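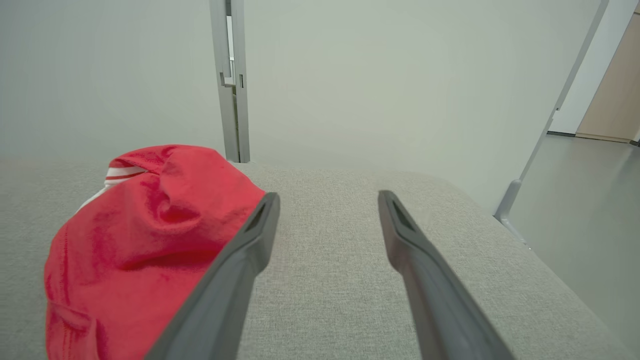
Collecting by hand: Fadwa Ouali on what goes into a fabric dataset

Fadwa Ouali does not like the word "data" used without a noun in front of it. She runs collection at Prillton, where the current job is teaching an arm to pick up clothes left on furniture and put them somewhere else. What she gathers are demonstrations, and she is particular about what counts as one.

"A demonstration starts with the fingers open and away from the cloth, and it ends with the fingers open and away from the cloth," she says. "If somebody stops recording while the gripper is still closed, the policy learns that the end of the task is holding on. We had a batch like that in February. The arm would carry a shirt to the right place and stay there."

The project is called Piren internally. It has two parts: a set of recorded episodes in which a person guides the gripper through the whole task, and a model trained to reproduce the motion from the wrist view and the joint readings. Ouali is responsible for the first part. The set currently stands at 1568 accepted episodes. Rejected ones are kept in a separate store with the reason attached, and she regards that store as the more useful of the two when something goes wrong.

I asked why soft items on soft surfaces, when most published work of this kind begins with blocks on a table.

"Blocks on a table were done before I came. The contact is simple. You close on a block and the block stays the shape it was. With a garment on a sofa there are two things that give way, and they give way differently. The fingertip goes into the cushion a little before the cloth is in the grip. An operator feels that and corrects for it without thinking. We want the correction in the recording."

She is wary of operators who are too good. An experienced person approaches a folded edge at the same angle each time, closes once and lifts. After a few hundred such episodes the model has seen a narrow corridor of positions and has no idea what to do a few centimetres outside it. Her answer is to ask for starts that are slightly wrong: the fingers beside the item with nothing between them, or too high, or rotated away from the nearest fold. The operator then has to bring the gripper across and recover.

"People call it noise. I write it on the session sheet as offset start, and it's planned. Sixteen offset starts for each garment, spread over both sides. The offset has to be visible in the wrist camera. If the cloth is completely out of view, that is a search problem and it goes in a different set."

Each garment is also dropped again between episodes. The rule is that it is released from chest height and not arranged afterwards, even if it lands in a flat sheet or slides off the furniture. Early sessions did not follow this, and Ouali can still pick them out. "You see a nice ridge in the middle, every time, pointing at the gripper. Someone has tidied it so the grasp is easy. They do not know they have done it."

Colour has been a smaller concern than she expected. A strongly coloured item on pale upholstery is easy to separate in the image, and the first model did well on those and poorly on anything near the colour of the cushion. The mix was adjusted, though not evened out completely. She sees a use for the easy cases, particularly when a new gripper or camera position is being checked, as they take one source of failure out of the way. Trim and collars are recorded as a separate attribute. The model showed a tendency to go for stripes, which she puts down to operators preferring a collar as a place to hold.

"It is a reasonable place to hold. The seam is thicker, it doesn't slip. But I had 83 episodes in a row where the grasp was on the collar. I asked them to take it from the body for the rest of the week."

The annotation is light. Each episode carries the garment, the surface, the operator, the start type and an outcome. Prillton did at one stage mark the exact moment of contact by hand, using a labelling tool called Fimiment, and gave it up. Two annotators looking at the same wrist video would place contact several images apart, and neither could be shown to be wrong. Contact is now estimated from motor current, with a field for the operator to flag a touch on the cushion before the touch on the cloth.

I asked about the background. Some groups hang a plain sheet behind the work so that the model has nothing else to look at. Ouali records in ordinary rooms and leaves the rest of the room as it is.

"With the sheet, training goes faster. Then you take the sheet away and you start again. I want walls, doors, floor, a bit of metal standing about. What I don't want is the same wall on the same side in every episode. The model will use it. It will learn that the cloth is to the left of the door."

The remedy is to turn the furniture, or move to another room, after every 65 accepted episodes. She would prefer a smaller number, but each move means checking the camera calibration again and the time has to come from somewhere. Lighting is noted and not controlled. Daylight sessions end when the operator can no longer judge the depth of a fold on the screen, usually a little after four in the afternoon at this time of year.

A partner team at Mekonnen is training on the same recordings with a different method, and the two groups disagree about failed grasps. Mekonnen would like them removed. Ouali keeps an episode if the operator misses, opens, and gets the cloth on a second attempt, and rejects it if the operator gives up.

"Their argument is that the model copies the miss. That happens, I have seen it do a little false closing before the real one — it looks like hesitation. But take the misses out and when it does miss, it lifts an empty gripper and goes to the drop point with nothing. I would take the hesitation."

Neither side has enough trials on the arm to settle it. The comparison is planned on garments that appear in none of the training episodes, with the starting offsets drawn from a list fixed beforehand, so that the person resetting the cloth has no say in which method gets the awkward ones.

For the next set she intends to bring in items that are partly tucked between cushions. The session sheet has been drafted and the drop rule will need rewriting, as a garment released from chest height does not tuck itself into anything. Her present wording asks the operator to push a corner in without looking at the screen. She is not satisfied with it and expects to change it after the first day of recording.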